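Household Textile Care, Unit 2
Handout: Folding shorts with a drawstring
Prepared by Kohei Mizuno
Version 2019-04-29

Please read this handout before the practice hour. In the last unit we sorted the laundry of the Mamen guesthouse by fabric. Now we continue with folding, and we begin with shorts. Many students think shorts are easier than shirts. The shape is simple, but the waist is gathered and the cord moves freely, so the bundle often opens again on the shelf.

1. Preparing the table

Clear a space wide enough for one garment lying fully open, and keep the unfolded pieces to one side. Wipe the table first. A light-colored surface is good for this work, as threads and small dirt are easy to notice on it. 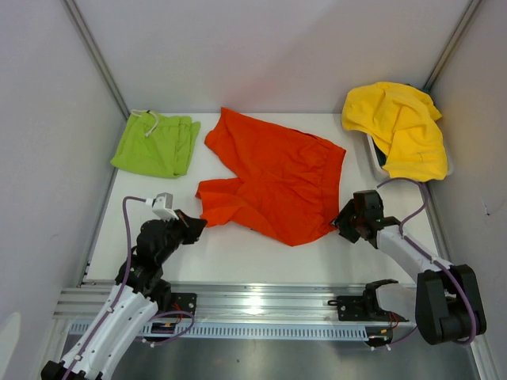
The order of work is always the same in this course: take one piece, open it, smooth it, fold it, put it away from the unfolded ones. Do not open two pieces together. A table in the middle of the work should have a finished place, a working place and a waiting place, like the green bundle on the left, the orange shorts in the center and the yellow garment heaped over the basket at the back. Left-handed students may exchange the sides. At the Vasura laundry, where I was trained, the waiting place was always on the right, and I still teach it so.

2. Smoothing

Hold the waistband at both ends and pull gently. Then lay the shorts down and pass your flat hand from the waist to the leg openings. If one leg lies over the other, separate them before you smooth, otherwise you will press a new wrinkle into the lower leg. Do not pull the elastic strongly — it will only gather again.

3. The cord

Find both ends of the cord and make them equal in length. For home use you may leave the cord untied and place it inside the fold. For guests' clothing we tie a loose bow, never a knot. A cord which hangs outside can catch on the next piece in the pile.
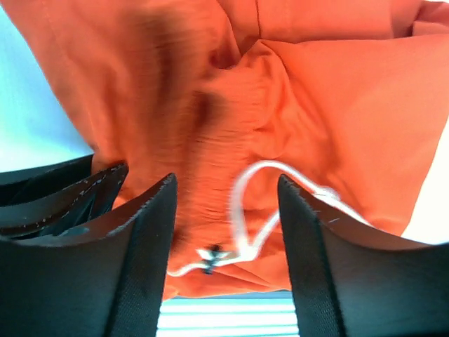
Fig. 2. White drawstring lying across orange fabric.

4. Folding

Put one leg exactly on the other, with the back side outside. If the crotch makes a point, turn it in so the edge becomes straight. Fold from the leg openings up to the waist, one time for short models and two times for long ones. Press with the palm for a moment and turn the bundle over.

A shelf of the Ogura type is 30 cm deep. One pile may have up to 50 pieces in the store room, but in class we keep our piles low.

Homework for June: fold the shorts in your own house by this method and write half a page, not more than 300 words, on which fabric was difficult. Students who borrowed the Endier folding board, please bring it back with the paper.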